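Gion Tanner on Running a Small-Town Coffee Counter

Gion Tanner opened Flondell in a former shoe repair shop with 30 seats and a secondhand espresso machine.

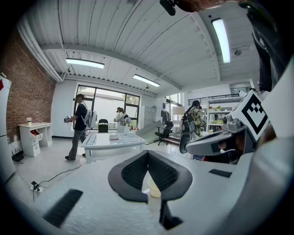 He had worked in hotel kitchens before that and was tired of finishing at midnight. "I wanted mornings," he says. "I got them. I'm up at 4:30."

The first winter was slow. Tanner kept a notebook of every sale, and in January he sold 575 drinks in the whole month. By July the number was 3,306. He puts most of the change down to the bakery next door, run by Nadège Marchal, who started sending her customers over when her own coffee maker broke.

"She never bought a new one," he says. "I buy her rolls, she sends me people. We've never written any of it down."

The menu is short. There is drip coffee, espresso, milk drinks and one tea. Tanner tried syrups for a while and dropped them. "I had nine bottles on the shelf and two of them sold. The rest got sticky."

Prices are harder. He raised the small coffee by 50 cents in the spring and heard about it for weeks. Loïc Bouvier, a retired bus driver who comes in most mornings, switched to half cups in protest. "He's back on full cups now," Tanner says. "He still brings it up."

Asked about a second shop, he shakes his head. A landlord across town has offered him a corner space, but he would need to hire a manager, and he likes working the counter himself - even the early part. He is looking at a new grinder instead. The old one has to be restarted twice before the first customers come in.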